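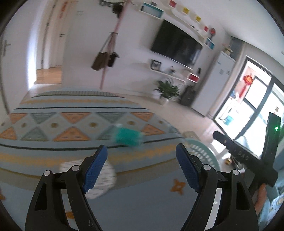 Hand-held grippers in the demonstration room, Clullance open house, Skodholm.

Show the collection first, then the robot

Clullance opened its Skodholm site to visitors for an afternoon in March. The program listed a talk, a demonstration of household data collection, and a demonstration of the arm running a trained policy. The talk ran long and the arm session was shortened to one run at the end. Most visitors I spoke to felt shortchanged. I think the afternoon had its priorities right by accident, and that other groups should copy the schedule on purpose.

The collection method is a familiar one by now. An operator holds a gripper in each hand and does a household task with them. Each unit carries its own camera, and the recorded motion and jaw opening become training data for an arm fitted with the same fingers. The task on show was moving small items between a cloth-covered surface and a plastic basket. The venue was a furnished living room, with a television on the wall, bags on a coat rack and daylight coming in through a glass door.

Two technical points came across in this session that would not have come across in a talk.

The first concerns the fingers. The linkages are black and stiff, and the inner faces carry blue pads. Clullance told us that the pads are replaced on a schedule, and that the schedule had been lengthened once and then shortened again. Pad wear changes friction, and friction changes how far an operator closes the jaws on a thin package. If a dataset spans several pad changes and the log does not record them, the width signal has a slow drift in it that no one can remove later. I asked whether the log records them. It does now. It did not for the early part of the set, and the presenter said so without being pushed.

The second concerns the operator. People are very good at hiding the weaknesses of a tool. Give an operator a gripper that slips on plastic film and within an hour the operator is approaching plastic film from the side, tilting the wrist, and using the second gripper as a stop. All of this goes into the data. Some of it is useful, as the arm has the same slippery fingers. Some of it is useless, as the arm cannot reach the posture the human wrist took without thinking. From the finished policy you see only that the arm hesitates over a bag of snacks. From the collection you can see where the hesitation may have come from.

The current set holds 3066 episodes from furnished rooms. That number was on a slide, and it was repeated several times over the afternoon. What was not on the slide was how many were recorded and thrown out, or for what reasons. In my view the rejection rate is the more informative figure. A low rate can mean careful operators or a lax filter. A breakdown by cause (tracking lost, item dropped, camera blocked by the operator's own sleeve) would tell an outside engineer more about the method than the total does.

The arm session used the policy on a bench with three items and an empty tray. The run succeeded. I have no complaint about the run, but it was one run, on a bench, under overhead light, and the collection room had a glossy white table throwing the glare from the glass door straight back at the operator. A wrist camera will see that glare. Whether the policy tolerates it was the obvious question, and the bench could not answer it.

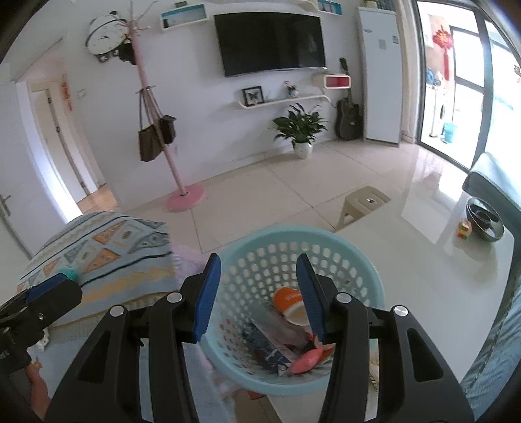 Another visitor took the opposite view over coffee, arguing that the glare question was unfair, that a bench test isolates manipulation from perception, and that a group this size should prove one before the other. I accept the logic for a lab report. I do not accept it for an open house, where the invitation promised "household tasks in household conditions." If the data comes from a living room, the test belongs in one.

There is a cost argument against me as well. An arm on a mobile base needs clearance, a power feed and a person at the stop button. A pair of hand-held units needs an operator and some floor. This is the reason the method spread so quickly, and it is also the reason that demonstrations have split into a realistic half and a tidy half. The Vieira group's demonstration last year had the same split, with better catering.

My proposal is modest. Run the collection session first, in the real room, and let visitors hold the grippers. Post the rejection log on the wall. Then bring the arm into the same room, with the basket where the last operator left it, and run 100 trials over the day with a running tally. A tally of 61 out of 100 would be worth more to me than a single success on a bench, and I suspect it would be worth more to most of the people who buy these systems.

Clullance has said that the next open house will include a longer arm session. I hope the extra time does not come out of the living room.

Comments (3)

Reader in Turkodia
The pad point is correct and underrated. We swapped pad material halfway through a set and spent two weeks blaming the calibration.

benchfirst
Disagree on the tally. With visitors walking around, the lighting and the floor vibration change all day. You would be measuring the crowd.

Anonymous
Did they let you close the jaws yourself? The trigger force on the ones I tried was high enough that my hand was tired after a short session. Fatigue should be in the log too.

Recent items
Open house season: what to ask before you travel
Wrist cameras and reflective tables
Vieira demonstration: notes from the floor
Why dropped items should stay in the dataset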